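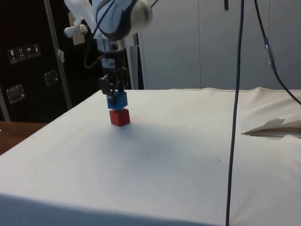
Anahera Hoani wrote to say that the Evik finger pads hold their grip for years and that anyone changing them sooner is being sold something. She may be right about hers. We have only our own bench to go by, and I wouldn't repeat the maker's claim of "maintenance free" to anyone paying for the parts.

Evik two-finger gripper, pad and cable kit
Stock no. 593
Supplied by Correia, Stamton
Page last changed December 19, 2023

What you get: 4 pads, 3 cable ties of the reusable sort, a small hex key and a leaflet. The leaflet is poor. Use the notes on this page.

Fitting
Park the arm with the gripper pointing straight down and switch off at the controller. The stop button alone won't do. Undo the pad screws, wipe the finger faces with a dry cloth and fit the new pads with the chamfer outwards. Do the screws up by hand. Then close the fingers on a plain wooden block and look for daylight down either side.

The maker says no new zero is needed after a pad change. We have yet to see that hold true, so run the zero anyway – it takes 20 seconds.

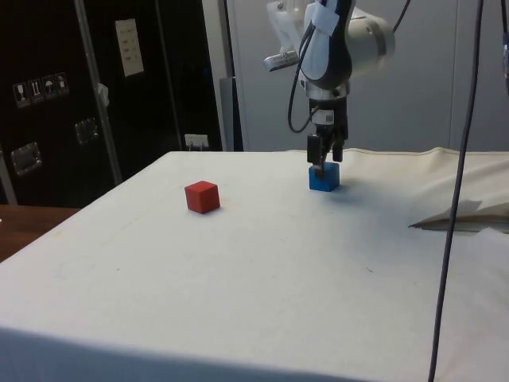
Cable slack is the other thing the leaflet skips. Leave enough of a loop beside the wrist for a full turn each way, and move the arm through its whole reach at low speed before you tie anything down. Zeyu Duan at our Skollwood workshop ties his only at the top joint. Yufang Liang uses two ties. I can't see that either lasts longer.

Looking after it
Check the pads for shine and the cable for flat spots. The "smart wear alert" in the software counts closings and knows nothing about the pads themselves, so we leave it off.

The longer pads promised for last February have not reached us. Please don't order them by phone.

Returns: unopened kits only, to Chenxi Shi at the Stamton counter.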